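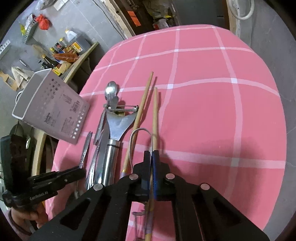

How often should the fingers on a gripper be checked? At the start of every session, and again whenever somebody has changed a pad, tightened a screw or carried the thing to another room.

Good morning, everyone, and thank you for coming in so promptly after the coffee. I'm Daranee Tanasarn, I look after the hand-held grippers at Lamunside, and I've been asked to talk about keeping one of them in good order. I shall try to stick to the clock, though those of you who heard me at Nekerbridge will know how that went.

(Leave the first slide up while people sit down.)

Start with the fingers, as they do all the touching. On the slide there's a chopstick held between them, and I'm very fond of chopsticks for this. They are thin, light and easily turned, so a tired pad shows itself much sooner than it would on a mug or a box of tea. Close the fingers gently on the stick, lift it a hand's width, tilt it both ways and put it down again. If it swivels, look at the pad before you look at anything else. The blue one has a texture to it, and grease and crumbs get down into that. A soft brush first, then a damp cloth, then let it dry properly - please don't be tempted by the kitchen scourer.

We write the pad change in the book at 4,000 closings, with a look at 2,000 to see how it is getting on. Kazimír Hájek, who taught me most of what I know about this, used to change his sooner if he'd had a week of cutlery, and I think he was right. Metal handles are hard on a pad. A peeler or a spoon is a lovely thing to practise on, but keep a note of it.

(Pass the old pads round. Ask for them back!)

Now the screws. There are four round heads on the top of the body, and I go over them with the small driver, corner to opposite corner, just to feel whether any of them wants to move. If one does, nip it up and then do the chopstick again from the beginning. I know it's a nuisance. We had a long, cross afternoon in November when a finger was sitting very slightly out of line, and we had blamed the cable, the table and each other before anyone picked up a driver.

While you're there, take hold of the side mount and give it a gentle wiggle. It shouldn't knock. Look through the openings in the sides of the body too, with a torch if your eyes are like mine, for fluff and threads.

Tranberg have asked me to mention the log sheets. One line per session is plenty: pad, screws, mount, your initials. Srisuk's sheet has 9 columns and people stopped filling it in, bless them.

(If time is short, skip to spares.)

Spares live in the blue tin by the door. Take one pad, leave the empty sleeve, and I'll top it up the next morning.

Questions now, and then lunch at half past twelve.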